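# The Kitchen That Came Back to the Middle of the House

When Zuzana Zelenák bought her house in Drinton, the kitchen was behind a door. It was a narrow room at the north side, with one window and a shelf for the radio. The former owners cooked there for 39 years, and they carried every plate through the corridor to the dining table.

"My grandmother had the same kind of kitchen," she told me. "She was alone there all Sunday. We heard her, but we did not see her."

Many families in the town now take this wall down. Matúš Kuruc, a builder who has worked in Drinton since he finished school, says that it is the first thing his customers ask for. He keeps a notebook with all his jobs, and last year he wrote 43 kitchens in it. In most of them a wall was removed, and in the middle of the new room the people wanted an island.

I come from a country where the kitchen was never separate, so this fashion was at first strange to me. In my parents' home the stove heated the whole house, and of course everybody sat near it. Only later, when the heating moved to the cellar, the cook could be sent away to a small room. The old magazines praised this as modern. The smell stayed behind the door, and so did the work.

Zuzana's renovation took from June until the first frost. The wall was not carrying any weight, but inside it there was a water pipe which was on no plan. Kuruc moved it under the floor. Then came the question of air. A hood over an island must hang from the ceiling, and Zuzana did not want to look at a metal box while she talks with guests. They spoke about it for two weeks - sometimes loudly, she admits - and finally they chose a cooktop which pulls the steam down.

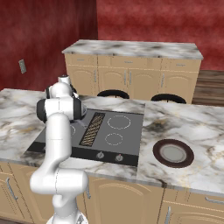
Issue 276 · Page 43

Such a vent sits between the burners and not above them. With low pans it does its work well, Kuruc says, but a tall pot of soup is more difficult, and he advises his customers to cook it with the lid on. The duct needs a path through the cabinet and under the floor. This costs one drawer, sometimes two, and it should be decided before anybody orders the furniture.

The worktop caused a second discussion. Zuzana wanted marble from the beginning. Kuruc warned her about lemon and red wine, and he brought a piece from another job to show how it looks after some years. She liked the old piece more than the new one. It reminded her of the counter in the bakery where she worked as a student.

Not everyone in the family is satisfied. Her husband misses the door, mainly when he watches a film and somebody is washing pots. The children do their homework at the island and leave crumbs in the books. When onions are frying, the coats in the hall know it too.

Zuzana would do it again, with one change. She would put the sink at the window, where it was before, because she used to watch the street while she was washing up. Now she looks at the sofa. The old door is still in the garage, wrapped in a blanket, and Kuruc has already asked twice if he can have it for a customer in Conero who wants her kitchen closed.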